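Glossy black clothing, whether made of leather or of one of its many look-alikes, has a smooth surface that shows every fold as a pale highlight. It has long been a favourite for jackets and skirts -- and, it must be said, a bit of a nuisance to put away neatly.
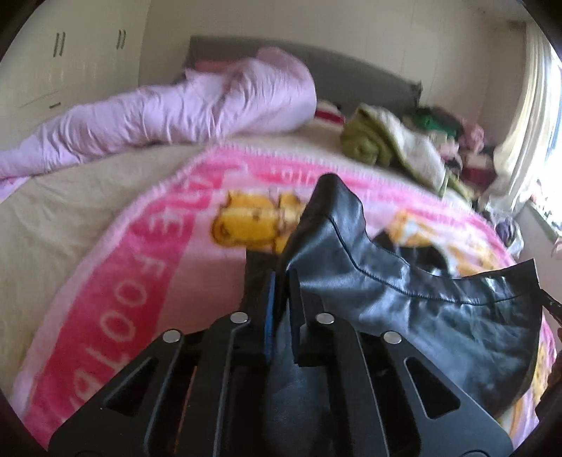 Mudau Textile Club -- Clothing Care Pages

Soft wrinkles gather wherever the material bends, and a stitched seam will often follow the curve of an edge, helping it to keep its shape. Many owners like to lay such a garment over a blanket while they fold it, turning the seams gently and leaving the broad panels as flat as they will go.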